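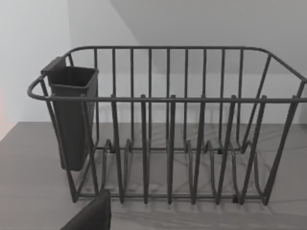
Can a robot put away the dishes yet? Sometimes, if you keep the job small and set the kitchen up to suit it.

I've run 206 tries at this in simulation, so let me save you a few evenings. Start with an empty wire rack and one plate. Park the gripper low, near the front of the base, then lift it well clear of the front wires before you go sideways - mine snagged on those for days!

Next, come down straight over the wavy dividers with the plate on edge. Let go only when it touches the base. Run that 30 times before you add a second plate.

Leave forks for last. The utensil cup looks easy (big open top, right?) but my arm still misses it about half the time. Hüsnü Türkmen tells me to tip the wrist more, and I'm trying that next.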